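Home | Guides | Hands and grippers | Arms | Contact

Comparing two robot hands on a door pull
Posted in November by Mei-kuen Kan

If you've got a fingered hand and a plain two-jaw gripper in the cupboard and can't decide which to bolt on, a door is a lovely place to start. I've done this with our Erkeo hand and the older Kivmont jaws, and I'd set aside a whole afternoon for it (and a pot of tea, if you're anything like me).

First, park the robot so the forearm comes at the door from below and to one side. Save that pose, as you'll want exactly the same start for both hands. Set the grip force limit to 40 per cent – you can creep up later. With the fingered hand, curl everything except the index finger and bring the fingertip up slowly to the lower edge of the panel.
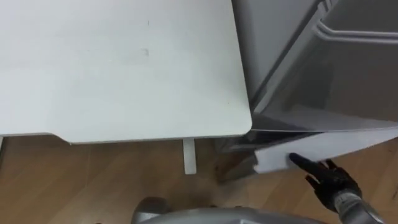

Index finger at the lower edge of the door panel, other fingers curled.

Now pull in small steps, pausing after each one, until the door stands at 90 degrees. Do 3 runs, then swap hands and go again from the saved pose. Write down every slip, even the tiny ones! My colleague Po-yen Kuo likes to watch the wrist camera as well, and I've come round to it, though do check the table corner isn't in the way of your elbow joint before you let the arm swing wide.

If the finger keeps sliding off, try approaching a little nearer the hinge, or lower the speed and have another go.

Questions to Mei-kuen Kan via the contact page | © Esolitz | Back to top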